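Parnow household recycling scheme to take aerosols and paint tins from June

2020-01-08

Cosora, the waste and recycling contractor for the Parnow area, will begin collecting empty aerosols and metal paint tins from the kerbside in June. The change follows a trial on the Lamon estate, where 1,292 homes were given an extra bag for metal containers that could not go in the ordinary box.

Until now residents have had to take these items to the Orellana Road recycling centre, which is open on limited hours in winter. A survey carried out at the end of the trial found that most households without a car had been putting them in general waste.

Under the new service, each home will receive one red bag and a printed leaflet. Bags should be put out with the recycling box by 7am on the normal collection day. Replacements can be ordered by phone or picked up from Parnow library.

Oleksandra Skoryk, collections manager at Cosora, said: "The trial gave us a good idea of what people have under the sink and in the garage. Deodorant, polish, furniture spray and air freshener make up most of it. We can take all of those as long as they are empty." 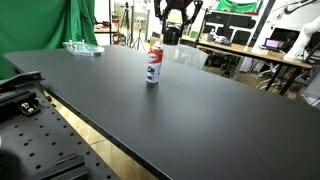

Household Waste & Recycling

Aerosols must be completely empty before they go in the bag. Plastic caps should be taken off and put in the recycling box. Cans must not be pierced, crushed or flattened. Any can that still has something in it should be taken to the Orellana Road centre and handed to staff at the hazardous waste bay.

Paint tins will be accepted if they are empty or if the paint left inside has dried hard. Lids should be left off. Gas canisters, fire extinguishers and expanding foam cans are not part of the service.

The first phase will cover 3,000 homes in the north and east of Parnow. A further 1,610 homes in the outlying villages will be added once a second vehicle has been fitted with a separate cage for metals.

Rhydian Dafis, who runs the Orellana Road site, said: "We will still be taking aerosols at the centre. If you are not sure whether something is empty, bring it to us and we will deal with it."

Leaflets will be delivered in the fortnight before the service starts. Large print and Welsh language copies are available on request from the Cosora customer desk in Parnow.

ENDS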